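Brurnum Home Forum > Kitchen and Cleaning > Dish racks: leave them out or put them away?

drernholm_kitchen
Posted 31st January
We moved into a smaller place in July and I'm still fighting with counter space. The rack lives on the table now and I'm tired of it. Do you all keep yours out all the time? Pictures from the table below.
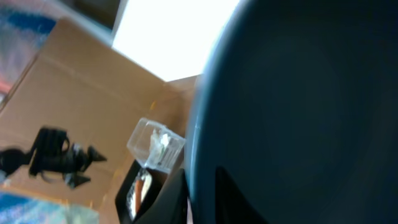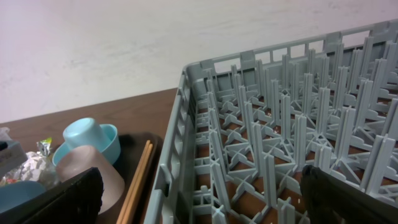
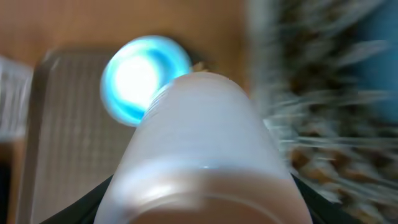
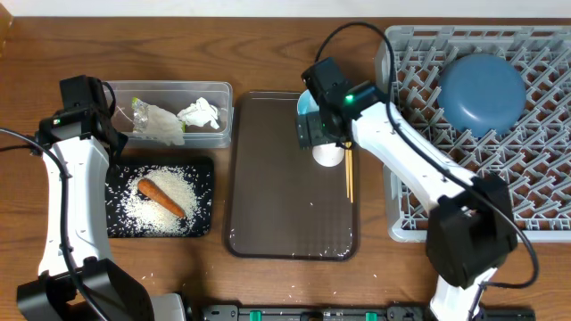
The gray rack is in the second one, the whole tabletop in the last.

pantryshelf44
Out all the time. If I put mine away I end up drying everything with a towel, and then I have a wet towel to deal with. What size is your counter?

drernholm_kitchen
The free part is 90 cm, and the kettle and toaster are on it. The rack fits there if I move the toaster, but then the toaster has nowhere to go.

oldfaucet
Get rid of the rack. A folded towel next to the sink does the same job for two people. I haven't owned a rack in five years and I don't miss it.

pantryshelf44
I don't agree with that. Plates flat on a towel stay wet underneath and glasses get that stale smell. Upright prongs let the air through.

oldfaucet
Turn them over once. Mine don't smell.

nastitetti
I went with a wall rack from Haddad over the sink. Three screws, and it drips straight into the basin. It holds plates fine but big mixing bowls don't fit — I still do those by hand. Check what's behind your tile before you drill.

drernholm_kitchen
We rent, so drilling is out. Does anyone use the roll-up kind that goes across the sink?

mopbucket_m
Yes. Good for pans and cutting boards, bad for plates because nothing holds them up. You also lose half the sink while it's down. I keep both, which probably doesn't help you.

nastitetti
Whatever you pick, wash the rack itself. White vinegar and an old toothbrush in the corners. Mine had a slimy line along the base before I started doing that.

oldfaucet
Another thing you don't have to do with a towel.

pantryshelf44
You have to wash the towel!

drernholm_kitchen
I'll try the roll-up one and put the big rack on top of the fridge for when we have people over. The toaster stays.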